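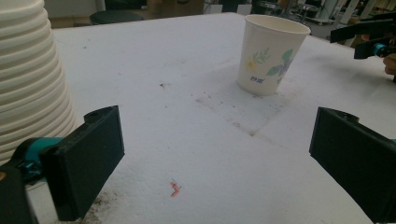
Prellgate Hall: Paper Cups, Tablecloths and Other Drinks Table Questions

Last updated September 6, 2023

Do you supply cups?

Yes. Every booking of the Hendov Room comes with paper cups for hot and cold drinks. They come nested, they go out on the table upside down, and they stay that way until somebody wants one.

Why upside down?

Dust falls downward. We have looked into alternatives.

How many will we need?

More than you have guests. People put a cup down, turn to talk to someone, and lose all faith that the cup behind them is theirs. Plan on 2 per person for a morning and be generous for anything with cake. The most we can put out for one event is 236, and past that you're welcome to bring your own.

Can we have the ones with flowers on them?

You can ask. Cups with flowers and leaves turn up in our deliveries alongside plain ones, and we put out whatever is on the shelf. If your color scheme can't survive a purple-blue petal, buy your own cups and we'll happily set them up.

The cups are stuck together. What am I doing wrong?

Pulling. Hold the stack loosely near the bottom, give the last cup a small twist, and it should let go. If two come off together, you may drink from both. Please don't blow into the stack to separate them. We have seen this done at a wedding.

Can I take one tall stack, or should I split it?

Split it. A tall stack looks impressive until someone reaches across it for the sugar. Two or three short ones near the back of the table will do the same job.

Is the white table covering included?

Yes, and it goes on before you arrive. It is soft, it is white, and it shows everything that has ever happened to it. Creases are normal. If you want it perfectly flat, the iron is in the Sachdeva Closet and you may use it before the cups go on.

There are specks and smudges on the covering. Will I be charged?

No. Crumbs, coffee grounds and ordinary dirt are what it's for. Shake it outside, away from the bike rack, and leave it folded on the chair by the door. Candle wax and permanent marker are $20, and we will know.

What about the little bits of paper and plastic?

Pick them up by hand before you shake anything. Tiny scraps cling to the fabric through the wash and come out the other side looking refreshed.

Can used cups go in the recycling?

Not at our building. The hauler for the Nombridge area won't accept them from us, lined or unlined, so they go in the gray bin by the kitchen. Empty them first. The bag is thinner than it looks.

Can unused cups go back on the stack?

If they never left the table and no one has handled the inside, yes, rim down. A cup that has been standing open through a whole meeting counts as used, even if it swears otherwise.

Do you have lids?

We did until June. Ask at the desk about sleeves.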